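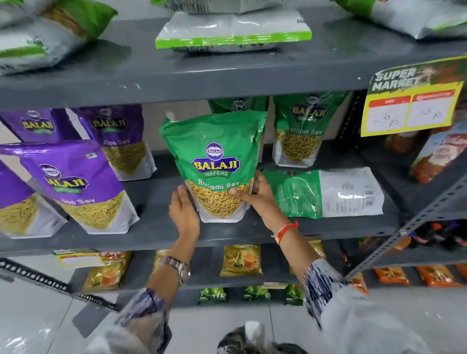
Ratlami Sev on the middle shelf, next to the Aloo Sev.

Search tips Go

Keeping crunchy things crunchy

My mother kept every crunchy thing she owned in one enormous biscuit tin, and every crunchy thing she owned tasted faintly of ginger nuts. I was grown up and in my own kitchen before I had a poppadom that didn't! So I've spent a good many years since (more than 30, if I'm being truthful) fussing over jars, clips and lids, and these are the habits that have stuck.

Start with the cupboard. The one over the kettle is everybody's favourite because it's so handy when you're making tea, and it's the worst place in the house for anything dry. All that steam goes straight up and in. I moved my sev, crackers and cornflakes to the low cupboard by the back door, which is cool and dull and has nothing wet anywhere near it, and kept the one over the kettle for mugs.

Then there's the bag itself. Once it's open, squeeze the air out gently from the bottom up, fold the top over 4 times, nice and tight, and put a clothes peg at each end of the fold. One peg in the middle lets the corners gape. I do own some proper bag clips, a set of Viris ones I was given in April, and they're very good, but the pegs were cheaper and I can always find one.
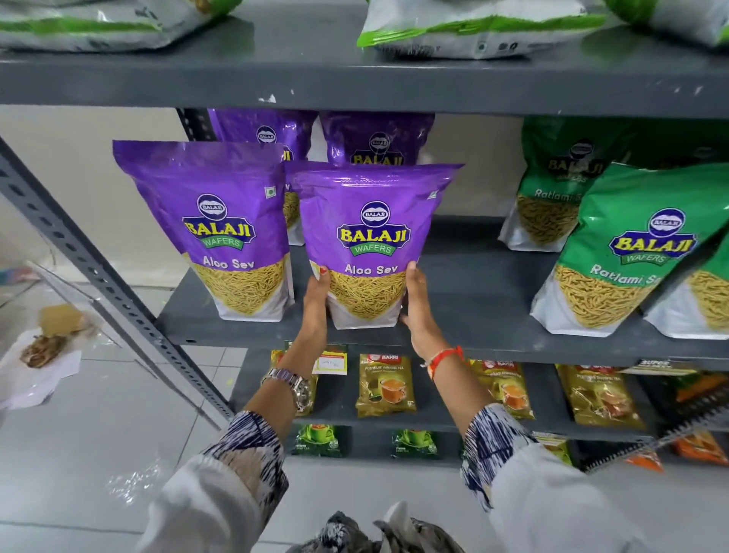 Tanner Perron wrote in to say that pegs are all very well but a jar beats them every time, and that a spoonful of dry rice tied up in a scrap of muslin at the bottom will keep sev crisp right to the last handful. I've tried it since and I must say I'm converted, though do tie the muslin tightly. Rice in your bhel is no fun on the teeth.

If you're going over to jars, wash them the night before and leave them upside down on a rack, then turn them the right way up for an hour in the morning before you fill them. A jar can look bone dry and still have a bead of water hiding under the rim. Mine are the squat Melnychuk ones with the rubber ring, and the rings do perish, so give them a pinch now and then and change any that have gone stiff.

Buy the size you'll eat, too. I'm a terror for a big bag,

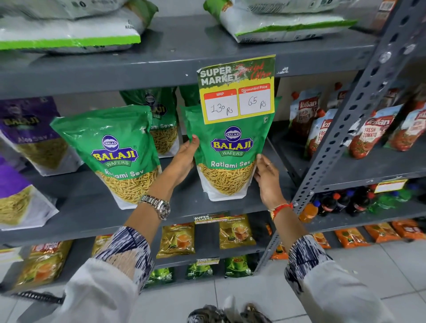 and then it's just me and the cat, and half of it goes soft before I've got to the bottom. Two small ones, the second left sealed until the first is finished, suit a small household far better.

And if it has gone soft, don't throw it out. Spread it on a dry baking tray in a low oven for a few minutes, keep your nose on it, and let it cool completely before it goes back in the jar. Warm sev in a closed jar will steam itself soggy all over again. I've done that more than once, usually when the telephone rang.

Next time, sticky drawers and what to do with candle ends.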